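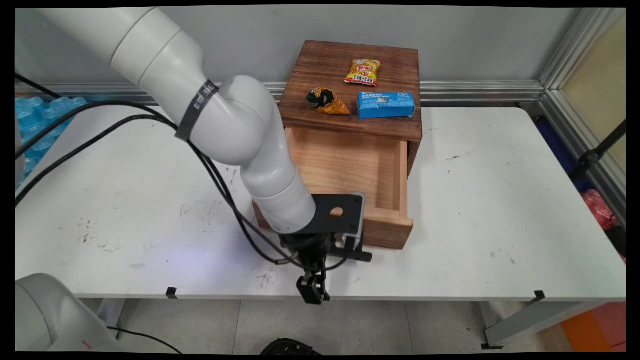

三档还差两码

末轮被罚出场,停赛两场,转会之后还算不算??

求助各位,有点急,周五前要交名单。

情况是这样,我打业余装备橄榄球(十一人制,不是腰旗),上赛季在Wuvcombe,打安全卫。最后一轮第四节,对方接球手横切,我上去撞,头盔先到的,裁判直接扔旗,驱逐。当时已经落后三个达阵,其实没必要撞那么狠,这个我认。

赛后纪律组出的通知:停赛两场,“自下一场正式比赛起执行”。问题是那已经是最后一场了,我们没进季后赛。

然后休赛期我转会到Flasum了,手续都走完了,转会费251也交了,Zovimis上面状态显示“可注册”。停赛那一栏是空的。空的!

所以现在几个事搞不清楚:

停赛是跟着人走还是跟着老球队走?

新赛季前有两场热身,一场是Skyrme杯的邀请赛,能不能拿来抵?

系统上没显示,是不是就等于没有了?还是我要自己去报?

新教练还不知道这事……我没说。也不是故意瞒,就是没人问。首轮打的是老东家,他们肯定记得。

规程翻了一遍,纪律那章写得特别绕,什么“当赛季”“后续赛季”混着用。有碰到过的说一下,谢谢谢谢。

补充:通知是邮件发的,只抄送了Wuvcombe的领队,Flasum那边没有。
再补充:没有罚款,只停赛。有人私信问我是不是打架,不是打架。

边线裁判老胡同

先说结论,跟人走。转会不清零。

我吹了好些年业余比赛,这种每个休赛期都有人问。停赛罚的是球员个人,你换到哪队都带着。罚球队的那种(比如扣主场、扣分)才留在原队。你这个是个人犯规驱逐,没得商量。

热身赛一般不抵。通知上写的是“正式比赛”,这四个字就是答案。Skyrme杯要看今年怎么定性,如果赛事名单里归在友谊赛一类,打了也白打,停赛还是从联赛首轮开始算。有一年它归到正式杯赛里,那年确实有人抵掉一场的。所以去查今年的赛事名单,别看去年的。

还有一个反过来的坑:如果今年它算正式比赛,那你在Skyrme杯就不能上,上了就是违规出场。所以没查清之前两边都别上。

系统没显示不代表没有。Zovimis的纪律记录是人手录的,赛季末那几轮经常漏,尤其球员中间换了队,旧档案和新档案没并到一起。你看到“可注册”只说明转会手续齐了,跟能不能出场是两码事。

违规出场的后果比你停两场重的多。常见是那场判负,球员再加停,球队还要交罚款。我见过罚4000的,业余队一下子拿4000出来,队里什么气氛你自己想。而且首轮打老东家,人家领队邮箱里就躺着你那份通知,开球前往裁判桌上一放就完了。

怎么办:

1. 今天就跟新教练说。别等。
2. 把那封通知原件转给Flasum领队,不要截图,要转原邮件,带日期的。
3. 让领队(不是你)书面问纪律组:停赛从哪一场起算,Skyrme杯算不算。球员自己写信去问,很多时候不回的。
4. 回复存好,首轮带到现场。

名单可以正常交。停赛期间能注册,只是不能进当场的出场名单。这两个名单别搞混,很多人在这儿翻车。

停赛那天能不能站在替补区,各地不一样,有的要求不准穿装备,有的连替补区都不让进,只能坐看台。让领队一起问了。

凯利板凳席

应该没事吧,我们队有个哥们去年也是末轮被罚下,换了队,新赛季第一场就上了,啥事没有。系统里没有就是没有,谁还去翻邮件啊。

不过他那个好像是两次违反体育道德累计罚下的,只停一场,跟你的不太一样。也可能是没人举报。反正仅供参考

折返跑跑不动

楼上别误导人,没人举报跟不用停是两回事。

我自己经历过,跟楼主差不多,也是头盔撞人,当时罚我停一场。换队后没吭声,第二轮才被翻出来,首轮赢的球改判负,后来季后赛就差那一个胜场。队友嘴上没说什么,那个赛季我过得挺难受的。

补几点前面没提到的:

申诉别想了,早过期了。一般通知发出后几天之内才收,还要交216的申诉费,驳回不退。而且你自己都认了是头盔先到,申也申不下来。

如果首轮因为场地或者天气延期,停赛是顺延的,按实际打了的场次算,不是按轮次。我们那年第二轮延到6月才补,有个人以为自己停完了,其实才停了一场。轮空也不算。

对方弃权算不算一场?我问过两次,两次答复不一样……所以真碰上了再问一遍,要书面的。

训练不受影响,正常练。教练知道了反而好排,前两场安全卫换谁上他得提前弄,别到热身跑完了才发现少一个人。第三场你回来也不至于手生。

另外你Zovimis账号看一下是不是有两个球员编号。我当时就是两个,旧的尾号2955挂着停赛,新的干干净净。登录以后点“历史注册”,如果有老编号,把两个都发给领队,让他申请合并。不合并的话以后参赛年限也会算错,挺麻烦。

三档还差两码

谢谢各位!刚去看了,真的有两个编号,停赛就挂在旧的那个下面,写着“未执行 2场”。

已经跟教练说了,他沉默了一会儿,说知道了,首轮让我去帮忙拿码链……还不确定停赛能不能拿码链,领队一块儿去问。邮件转过去了,名单照交。

Skyrme杯还没回复,先按不能上处理。有信儿了我在来更新。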